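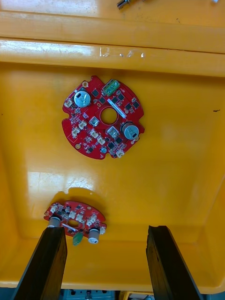
Lawal Aliyu holds that a gripper trial should be settled by the success rate and by nothing else, and that any further column in the results table is an invitation to argue. His view was sent to our office in writing after the first round of bench results was circulated, and it deserves a considered answer. Many people who buy automation equipment share it.

The case for a single figure is a fair one. A plant manager has little time. If one set of fingers completes more picks than another under the same conditions, the matter looks closed. Our own summary sheet was built on that assumption. Over 2917 attempts on populated circuit boards, the Colov parallel jaws reached a success rate of 94 percent, and the Zulier suction head did not come close. On that basis the Colov jaws would have been approved for the Gitavness line without further discussion.

I believe that approval would have been premature. A populated board is a poor subject for a simple pass or fail. The capacitors stand up from its surface, the connectors crowd its edges, and on a round or curved board there may be no pair of straight, parallel sides to close upon. Two black fingers can hold a small red board above the floor of a yellow bin, tilted between them, and the log will enter a success. The log does not record where the fingers touched. It does not record whether the load passed through the bare edge of the board or through a part soldered to it.

Under the present rules, a pick counts if the board leaves the bin and reaches the fixture. A board that arrives with a strained solder joint counts the same as one that arrives sound. The fault may come to light at electrical test, by which time the cost has moved to another department's budget and the gripper keeps its good name.

The bin itself also deserves more attention than it has received. A glossy yellow floor throws back the overhead lights in bright patches, and a wrist camera must find the outline of a board against them. When the Zulier head was tried, it was scored under lamps that had been adjusted for the Colov run. To compare two products on such terms is unfair to the supplier and of little use to the buyer. Either the lighting should be fixed for every candidate and written down, or each supplier should be allowed to set its own and the setup time charged to the result.

I would therefore ask that three entries be added to the record before the November round: the point of contact, the angle at which the board is held, and the outcome of an electrical test on a sample of 50 boards per gripper. Jummai Akpan has objected that this will add 2 working days to each trial. I accept her estimate, and I consider the time well spent. A line that runs every shift will repeat a bad grip many times before anyone is asked to look at it.

Mr. Aliyu is right that more columns bring more argument. The argument is better held at the bench, while the fingers can still be changed with a hex key, than after the purchase order has been signed. Until the added entries are in place, I cannot support the selection of either product for Gitavness.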